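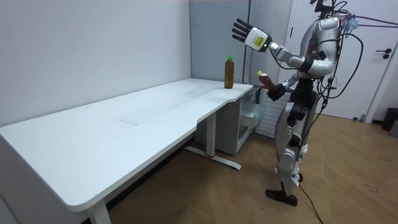

Photo: Reece Garside

Trurnby Sessions - listing data, release 5

Track and gig listings for the folk and acoustic nights held at the Trurnby Hall in Brenville. Compiled by Reece Garside and Keith Dobson. Last updated July 2025.

What's in it

sets.csv - one row per song performed, 1000 rows
artists.csv - one row per act, 300 rows
records.csv - albums and EPs on the Entwistle label by acts who played the hall, 37 rows

The three files join on artist_id. Text is UTF-8 and commas inside song titles are quoted.

Columns in sets.csv

artist_id
season - the year the season opened (each one starts in October)
position - place in the running order, 1 is the opener
title - as written on the set list, spelling left alone
cover - y, n or blank
key - concert key, blank if unknown

Where it came from

Most rows were typed up from paper set lists. Where a list was missing, Keith worked from the desk recordings, and those rows have "tape" in the notes column. Record details were copied from the sleeves.

Known problems

Mutano played under two other names before settling on that one. All three share an artist_id, but the older names are still in the alias column.

Traditional songs are marked as covers in the early seasons and left blank later on. We haven't gone back to fix this.

Instrumental medleys are a single row, with the tunes split by a slash.

No audio or lyrics are included, and we can't pass on copies of the tapes.

Licence

CC BY 4.0. Please credit "Trurnby Sessions listing data". Corrections are welcome - open an issue and give the season and song title.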